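Sorting the bracket box

I finally got to the box of metal parts that came with the old shelving. It has followed me through two moves, and every time I needed a bracket I dug through the whole thing, gave up and bought a new one. In February I paid for a pair I'm fairly sure I already owned, so that was enough.

The box held 434 pieces. I know because I wrote a list as I went, which slowed me down but means I won't have to open every bag again. A lot of it was junk. I threw out anything bent or rusted through, and a bag of 26 wall anchors that had gone brittle. What was left came to 310.

I don't sort straight out of the box anymore. I tip a small pile onto a black mat with a wood edge, so parts don't slide off onto the floor, and work through that before tipping out more. Big brackets first, then flat plates, then whatever is small enough to lose.

The flat strips were the easy part. They go in a blue tray on the shelf behind the mat, laid out in rows with space between them. If they're stacked I miscount.
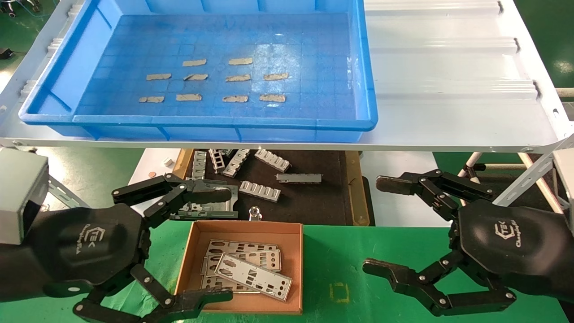 Ten strips in the blue tray, brackets still to do.

Karabo Venter asked what I label the bags with. Masking tape and a marker. I write the length and the number of holes and leave it at that.

Still left: the slotted brackets, which come in two widths that look the same until you try to fit them. Aldo Marchetti is taking any doubles for his garage. The screws are in a separate jar and I haven't started on those.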